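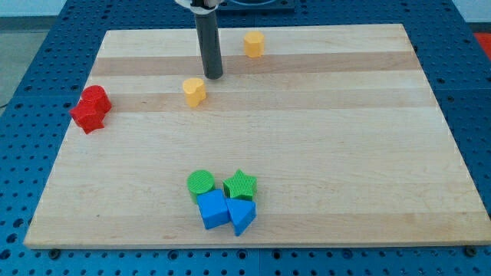
Figure 4. Board of joined light strips with two darker stripes, grain running left to right.

Section 4: Oiling and Caring for Your Board

The label on the bottle says one coat and ten minutes. We have our doubts. The steps below take longer, and we would still follow them over the label.

1. Wash the board by hand with warm water and a little dish soap. Wipe both faces, even if you only used one.

2. Stand it on a long edge and leave it overnight. A board that feels dry to the touch may not be dry inside.

3. Pour a small pool of food-grade mineral oil in the center and spread it along the grain with a lint-free cloth. Do the edges and the end grain too. End grain drinks far more than the faces.

4. Wait four hours, wipe off what is left, then turn the board over and repeat.

5. For a new board, do all this three times before first use.

NOTE: Brerberg board cream (part 428) is sold as a replacement for oil. Lalit Kanaujia in our workshop tried it for most of April and saw no great difference from plain oil and beeswax — apart from the price. Use it if you like the smell.

CAUTION: Do not use olive, sunflower or other cooking oils. They can turn rancid, whatever you may have read online.

CAUTION: Never put the board in a dishwasher. "Dishwasher-safe wood" is a claim we would want to see tested over a few winters.

NOTE: Light scratches can be sanded with 220 grit, along the grain only. Go back to step 1 afterward. Deep cuts near a glue line are another matter; see Section 6 before you start sanding.

Revised May 19, 2026. Replaces sheet 3056.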